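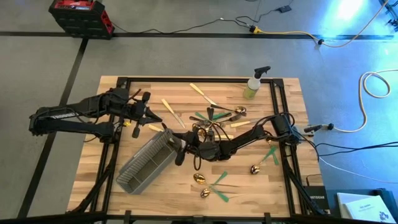 Section 3. Sorting Cutlery into the Basket

Read this before you promise anyone a clean kitchen. The Pridier two-arm station can be set up for cutlery in an afternoon. Whether it will do the job as well as a bored teenager is another matter, and in our view it won't yet.

3.1 Preparing the table

1. Clear the tabletop of everything except the cutlery and the wire basket.
2. Set the basket within reach of both arms. It may sit at an angle.
3. Lay out forks, spoons and knives. A tangled pile is allowed, but start with single pieces lying apart.
4. Move bottles out of the arms' path. A spray bottle in a corner of the frame is easy to forget.
5. Check that cables looped over an arm have slack at full reach.

CAUTION: Keep hands outside the rails whenever the arms have power. Use blunt table knives only.

3.2 Running a sort

1. Raise both grippers clear of the table.
2. Select Cutlery, then Slow. Leave Fast alone.
3. Press Start and stay beside the stop button.
4. If a gripper closes on nothing 3 times in a row, press Stop and spread the pile by hand.

Note: Overlapping forks are the hard part. In our June trial of 127 pieces, a full sort took 45 minutes and a person had to step in again and again. Mairéad Ó Flaithearta did the same pile by hand in 2. The sales sheet quotes neither time.

Note: Shiny spoon bowls may be misread under strong light — dim the lamp or turn it away before you blame the gripper.

3.3 After the run

1. Press Stop and wait for the arms to settle.
2. Switch off power at the station.
3. Check every compartment yourself. The screen reports "Complete" when the program ends, even if knives are in with the spoons.

Send fault logs to Ajith Fernandes at Pridier support.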